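The budget Kirsty Entwistle drew up for Kivholm started with two robot arms and left almost nothing for the people who would teach them. By November she had turned it around. Kivholm now plans to buy one arm, from Clusilau, and spend the rest on head cameras and 22 paid recorders doing housework.
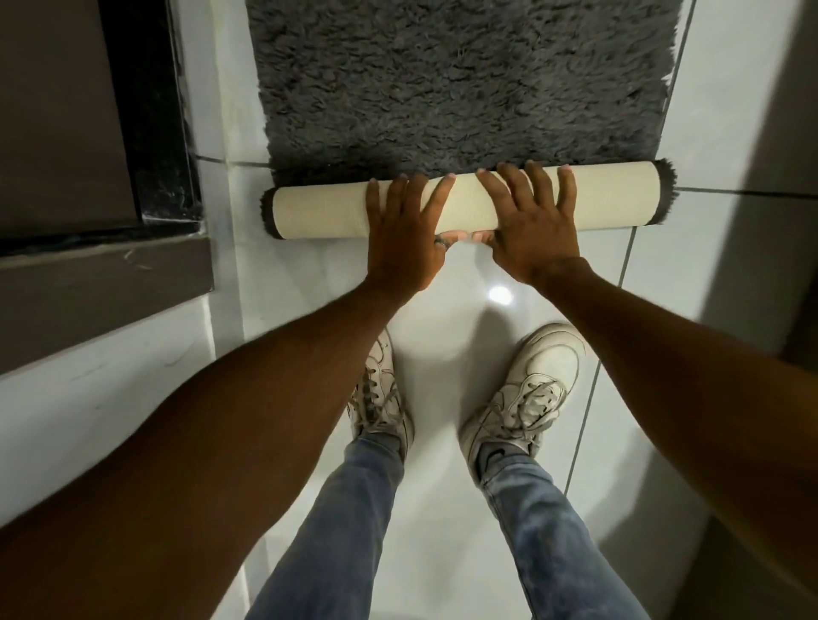
Rolling up a shag bath rug, seen from head height.

Rugs are on the list for a reason. "A gripper that does cups fine may be useless on a thick rug," Entwistle says. She wants 1,000 clips per chore before she signs for the arm, and has set aside 12 percent for spare parts.

Comments (2)

Kettle: 12 percent is low. We went through ours by spring.

Gundance: What do the recorders get paid per clip?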